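Notebook, soccer ball bench
19 July 2024

Bounce and pressure-loss work on the league match balls, continued from the June pages. The league wants a recommendation before they place the order for next season, and the clubs have been complaining since spring that the balls go soft by the second half.

Balls on the bench: 11 in all. Four Pillard, four Zalholm, three Medel. The fourth Medel went back with the valve split and has not been replaced. All size 5, all used in at least one league match. I wrote the numbers on the panels with a paint pen this time. The marker from June had rubbed off three of them and I had to work out which was which from the scuffs, so treat June readings for Medel 1 and Medel 3 as possibly swapped.

Pressure. Everything was pumped to 0.8 bar last night and left on the rack with the valves up. Read again first thing this morning with the dial gauge, then with the digital one. The dial reads high by 0.02 all the way up, same as it did in June, so I have stopped using it except as a check. Pillard 2 was down to 0.61. The other three Pillards held within the error of the gauge. Zalholm all fine. Medel 1 slightly down, Medel 2 and Medel 3 fine.

Put Pillard 2 in the bucket. Bubbles at the valve, none from the seams. A drop of valve oil and a few strokes with the needle slowed it but did not stop it. Repumped and set aside to read again tomorrow. If it drops the same amount I will call it a valve fault and take it out of the averages.

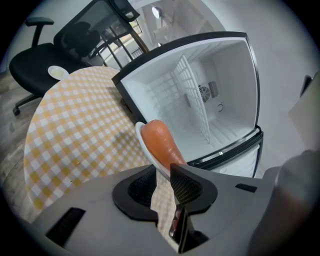

Rebound. Drop from two meters onto the concrete slab, three drops per ball, read against the board on the wall. Chiến Trương called the heights and I wrote them down, then we traded places halfway because his eye line is higher than mine and I wanted to see if it mattered. It did, by one centimeter or so, always in the same direction. We put a box on the floor for me to stand on and did my half over again.

Results, average of three drops, in cm:

Zalholm 1 – 139
Zalholm 2 – 141
Zalholm 3 – 138
Zalholm 4 – 140
Pillard 1 – 146
Pillard 3 – 144
Pillard 4 – 147
Medel 1 – 131
Medel 2 – 157
Medel 3 – 142

Medel 2 is way out. Did it again, six more drops, same answer. Checked the pressure and it was still at 0.8. The ball weighs the same as the others to within two grams. Chiến thinks the bladder has been swapped by one of the clubs, and there does seem to be a different feel to it when you press near the valve. I am not cutting it open until the league says we can. It came out of the bag from Brandão Park and their coach might know something. Email sent, no answer yet.

Without Medel 2 the Medels are the deadest of the three and the Pillards the liveliest. That matches what the players said on the comment cards, though the cards were filled in after matches on very different fields and I would not lean on them much.

Water. Second part of the day. Each ball weighed dry, then rolled in the tray for five minutes, turned a quarter every 15 seconds, wiped once with a towel and weighed again. Only had time for one of each make.

Zalholm 3: gain of 9 g
Pillard 1: gain of 22 g
Medel 3: gain of 14 g

Pillard 1 has a lifted seam next to the logo, so the 22 may be the seam and have little to do with the cover. Need to run Pillard 3 and Pillard 4 before saying anything. Also the towel got wetter as we went on. Use a fresh one for each ball next time – there is a stack in the cupboard by the door.

Scale note: the scale was showing 2 g with nothing on it when I came back from lunch. Zeroed it and weighed Zalholm 3 over again. No change that matters. 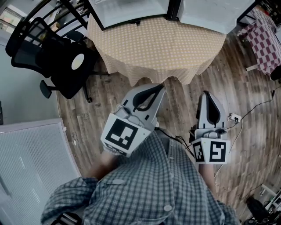

Kick machine. Did not get far. The wheels were set for the old size 4 balls and it took a long time to get the gap right. Ran 20 shots with Zalholm 1 at the low setting to warm it up. The left wheel is squeaking and there is rubber dust under it. Chiến took the guard off and the belt has a crack across it. It will last a few more sessions at low speed, but I don't want to run the full wear cycle on it. Part number is on the inside of the guard: 935. Ordered two.

The counter on the machine was at 207 when we shut it down. Write down the start number before the next run, as the reset button does nothing now.

Talked over the wear cycle while the guard was off. Chiến wants 2,000 shots per ball against the board. I would sooner do 1,000 against the board and 1,000 on the turf strip, given that nearly all the Zalholm damage we have seen from the clubs is scraping on the panel edges and the board won't show that. The turf strip is slower and somebody has to fetch the ball. We agreed to do one ball each way and compare the covers before choosing.

To do:

Read Pillard 2 in the morning before touching anything else.
Water test on the rest, fresh towel each time.
Ask the league about opening up Medel 2, and about a fourth Medel.
Fit the belt when it comes and recheck the wheel gap with a size 5.
Copy the June sheets into this book, with a note about the Medel numbers.
New needle for the pump. The one in there now is bent and I suspect it of starting the trouble with the valve on Pillard 2.

Balls are back on the rack at 0.8, except Pillard 2, which is on the shelf with tape on it. Please leave the taped one alone.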